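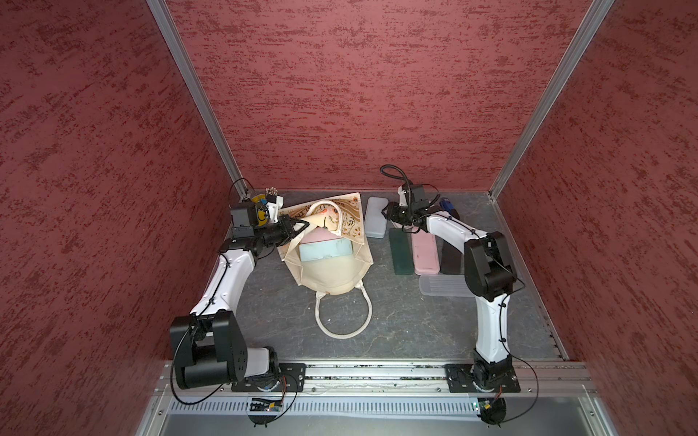
Notes from the Samska border visit

The delegation from Susitz crossed into Samska on 22 March 2021 for two days of talks on the river treaty. I traveled with the press group, 19 of us on one bus, and we were let into the opening session and the tour of the crossing station.

The treaty talks stopped last July after Samska closed the lower bridge to freight. Gerardo Testa, who leads the Susitz side, told reporters he wanted the bridge reopened before any signing. His hosts would only say the matter was under review. 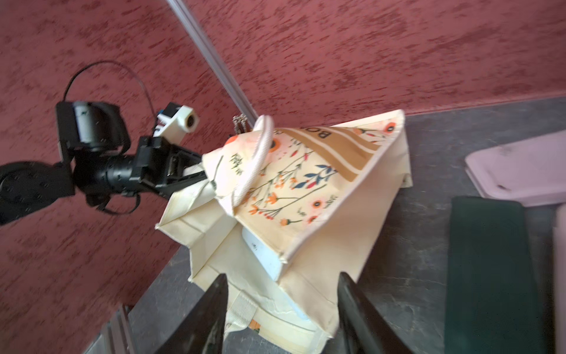 Floral canvas tote bag, held by one corner.

At the crossing station we were given figures for the past year. The upper bridge took 1396 trucks a month before the closure and 598 after it. Drivers in the line complained mostly about the paperwork - one form is still stamped in two separate buildings.

The evening session was closed to us. We waited in the
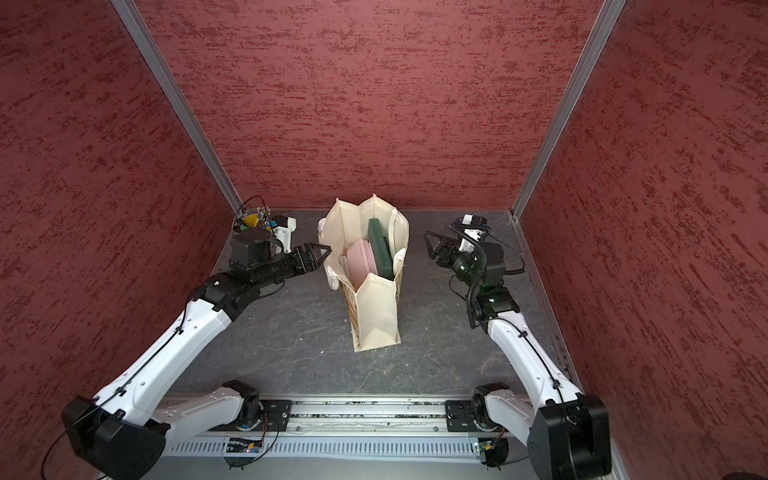

lobby of the Hotel Guerreiro until both sides came down with a short joint statement. It promised a further meeting in Stutska and did not mention the bridge. Testa took two questions and left for dinner.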